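Lone working check-in

Last updated: July

A lone working check-in is a set contact between somebody who's working by themselves and somebody who'd notice if they went quiet. I've been putting these systems together for small businesses for 12 years, so forgive me if this entry wanders a bit (my editor, Csenge Vass, has already taken out two stories about ladders). You'll also see it called a welfare call, a buddy call or, at one firm I worked with, "the ping."

Who counts as a lone worker

More people than you'd think! The night guard and the delivery driver are the easy ones. Then there's the bookkeeper who stays on after everyone has gone home, the cleaner who opens up at 5 a.m., the realtor showing a house to a stranger, and anyone working from a spare bedroom. A person can be a lone worker for 6 minutes while they go down to the basement to reset a pump. What matters is whether anyone could see or hear them if something went wrong.

How the call works

The basic pattern is old and simple. The worker agrees on a time and a contact. At that time they call or text, and the contact writes it down. If the time passes with no word, the contact tries them, waits a short agreed period, tries again, and then goes up the list, which might end with a supervisor driving out or a call to 911.

Most of the systems I've seen fail did so at the last bit. Everybody knew how to check in and the list of what to do next was in a drawer, or had the number of a guy who'd left. Put the list by the phone. Put it in the phone, too.

The Stornon version

Ziad Boutros set up the first one I ever copied, at the Stornon cold storage site. His had a fixed call on the hour, a code phrase for "I can't talk freely," and a rule that the contact couldn't also be on shift alone. That third rule costs money, and it's the one managers always want to drop. I'd keep it. Two lone workers checking on each other sounds fine until they're both stuck somewhere without a signal.

Nikolaidis, a property firm with 2,563 units to inspect, went a different way and tied the check-ins to each address instead of the clock. That suits people who move around all day. The weak spot is a long visit, so they added a maximum stay, and the office calls when it runs out.

Apps and gadgets

There are plenty of these now, from pendants with a button to phone apps that sense a fall. I like them more than I used to. They do need charging, though, and a fall alarm that goes off every time somebody sits down hard will be switched off by Tuesday. Try one on your clumsiest colleague before you buy fifty. 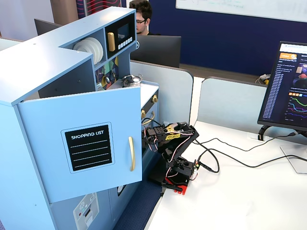

Working from home

Home workers got left out of all this for years, and plenty of policies still skip them. A morning hello and an end-of-day sign-off is usually enough for desk work. Keep it friendly and keep it short, or it starts to feel like being watched (Rozália Hegedűs at Jomside told me her team called theirs "the parole officer" until she cut it to one line of text).

Keeping records

Write down the time, the name and whether the call came in late. You don't need much more. Look through the log every month or so for patterns, like the same person running late on the same route, and ask them what's going on before you change anything.

See also: risk assessment, working alone at height, emergency contacts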